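Section 4. Hanging Clothes from the Basket

This section covers moving clean clothes from the basket to the Vosine hanging rail. It assumes the rail has been put up as in Section 2 and that both end fittings are tight. If you skipped Section 2, go back to it. A rail that feels firm when you lean on it with one hand may still creep along the wall once it is loaded.

Before you start

You will need the rail, a basket and your hangers. The carton says the rail suits "all hangers." Treat that with some suspicion. Thick rounded hooks go over the rail easily but slide if the garment is heavy on one side. Slim hooks stay put better and are a nuisance to turn around once clothes are crowded against them. Mixing the two kinds is fine. Buying a matching set, as the Brondon leaflet in the box would like you to do, makes the rail look neater and has no other effect that we could find.

4.1 Setting out

1. Wipe the rail from end to end, including the lengthwise grooves. Dust collects in them and ends up on collars.

2. Put your empty hangers at one end of the rail. Left or right is up to you, but keep to the same end every time.

3. Stand the basket under the other end, close enough that you can lift a garment out and up in one movement.

4. Leave a clear stretch of rail between the empty hangers and the first garment. You need the room to turn a hanger without knocking the next one.

Note: Some guides tell you to sort the whole basket into piles first. Maya Haddad tested both ways for us and saw no gain from the piles, apart from a second chance to crease everything. Sort only if several people share the rail.

4.2 Hanging

1. Take the top garment from the basket. If a sleeve or leg is caught under something else, free it before you pull.

2. Hold the garment up by one shoulder or corner and let the rest drop. Shake it once. Shaking it five times does not remove five times the creases, whatever you were taught.

3. Fit the hanger from the bottom of the garment, up through the neck. Pushing it in from the top stretches knitted necklines.

4. Hook the hanger over the rail and slide it toward the basket end.

5. Check the hem. Long garments can reach the surface below the rail. If yours does, either raise the rail one position (see 2.6) or fold the garment over the bar of the hanger.

6. Carry on until the basket is empty or you run out of hangers. 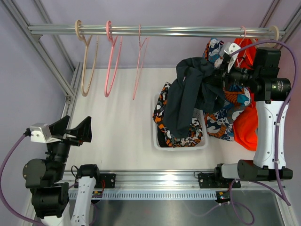
Figure 7. Empty hangers to the left, garments and basket to the right.

Caution: Do not hang the basket itself from the rail, even empty. The rim will mark the finish.

Caution: Keep dark or strongly dyed items apart from pale ones until you know the color holds. "Colorfast" on a label is a hope more than a promise.

4.3 Spacing

The carton shows a rail packed solid from one end to the other. We don't recommend it. Clothes pressed that tightly come off the rail with new creases, and you will have done the job for nothing. Leave enough space to get a flat hand between garments. Brightly patterned pieces tend to hide whatever is hanging behind them, so put plain ones in front if you dress in a hurry.

4.4 If something goes wrong

Hangers drift to the middle: the rail is not level. Repeat step 2.4.

Garment slips off one side: the hanger is too narrow or the neck is too wide. Button the top button. The stick-on Lillow grips also work, for a while — expect to replace them by June if you fitted them at New Year.

Hook will not seat on the rail: check for a burr on the inside of the hook. Cheap molded hangers often have one. Trim it with a sharp knife, cutting away from yourself.

For rail height and end fittings, see Section 2. For removing the rail, see Section 6.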